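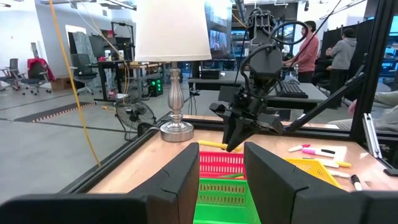 Handout 6, page 30

Learning from wrist views (notes for Stuart Oakley's section)

Today's method is my favorite of the term! Kero trains one policy for both arms, straight from camera views like this one, with the markers and colored baskets all in play. No object models, no hand-written grasp rules. The policy looks, predicts a short run of joint moves, does the first few, then looks again (that re-looking is the clever bit).

Training set: 2,416 demos. Success on new marker layouts: 70 percent.

Read the Umora paper before lab and bring one question on action chunk length.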